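Meltska Users List — Hardware
Subject: Re: Dell tower teardown, order of reassembly?
Date: March 25, 2019

Royer list member wrote:

> I have two of the old Dell towers from the Pullberg office and I want to
> make one good one out of them. I have the side off the first and the
> cooler and processor out. Before I go further, what order do you put
> things back in? The last time I did one of these I put the card in first
> and then could not get at the memory latches. Also, is it worth keeping
> the original hard disk, and do I need to take the power supply out?

I have done a number of these for the Ronport bench, so I will answer in the order you asked.

Lay the case on its side and leave it there until you are finished. The board faces up, everything drops in from above, and you will not be fighting gravity with the card. I work on a slotted metal table. Screws go through the slots, so put them in a jar as soon as they come out.

On our boards the socket sits between two banks of four memory slots. If both banks are empty, start with the processor and do not touch the memory yet. Look at the socket under a good light before you do anything. A bent contact is easy to miss, and you will spend an evening swapping memory over it. The long lever has to come all the way out from under its catch before the plate will lift.
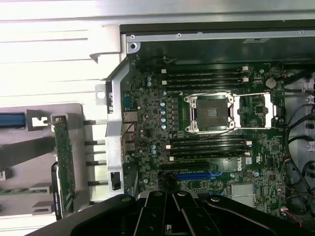 While the board is bare, change the coin cell. It costs very little, and on a machine that has been sitting in a closet since August or longer you can expect the clock to be wrong and the setup screen to complain. Write down any settings you care about first. Also look over the capacitors. The tops should be flat. If any are domed or have a brown crust, use the board from your other tower.

The processor goes in with its corner mark matched to the one on the socket. Set it down, do not push it. Close the plate, then the lever. The lever takes more force than you would like and that is normal. Clean off the old paste, put on new, and fit the cooler.

After that comes memory. Begin with a single module in the first slot given in the chart for your model and see if it starts. If it does, add the rest. I know this is slower, but if you fill both banks at once and it beeps at you, you have no idea which module it is. Ours were mixed sizes and two of them were bad.
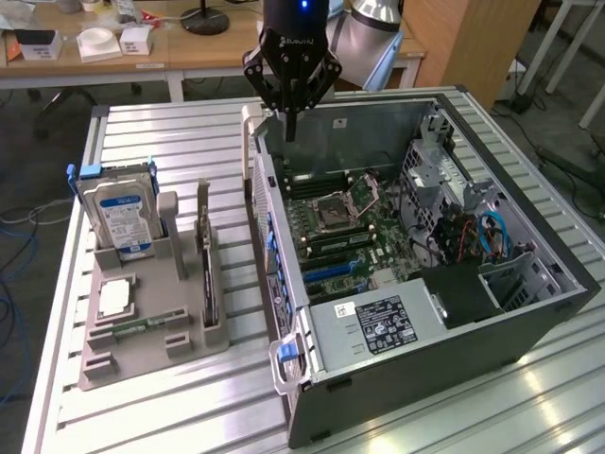 2 min read

About the hard disk. Keep it if it passes a full test, but I would not put anything important on it. Ours are Western Digital drives in the blue plastic caddies, and the caddies are worth more to me than the disks. They crack at the corners and replacements are hard to find. Take the caddy off gently — spread one side, then the other. I keep the disk and the processor in a gray tray with cutouts, to the left of the case, and nothing else is allowed on that side of the table. A piece of foam with pockets cut in it would do the same job.

You do not need to take the power supply out. Blow the dust out of it from outside and leave it alone. Do not open it. Do check the label against what your graphics card needs if you are going to add one. Copy the numbers down while the case is open, as you will not be able to read them afterward.

The card goes in last. That was your trouble the last time. With a card in place you may not have room for your fingers at the latches. Before you bring it in, move the loose cables over toward the drive bay and tie them there. Hold the card upright over its slot, line up the bracket with the back of the case, and press straight down. If it rocks, it is not seated.

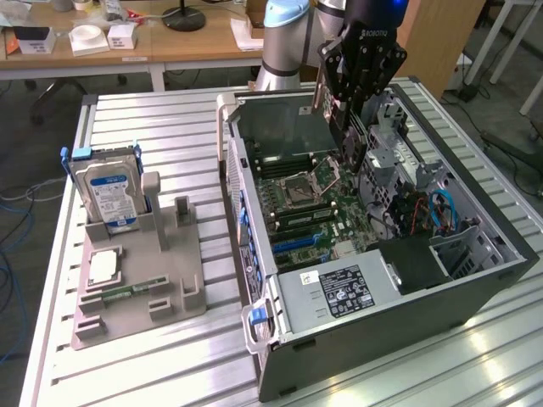
Meltska Bench Notes

One more thing on cables. Pull the drive cables up out of the bay before the card goes in and let them stand up where you can reach them. I have had to take a finished machine apart again for one data cable that had slid under everything.

If you end up with parts left over from the second tower, I can use caddies and side panel latches. I would pay the postage. I have plenty of memory and do not need any.

Let the list know which model numbers you have. I have the slot chart for one of them on paper and can type it in.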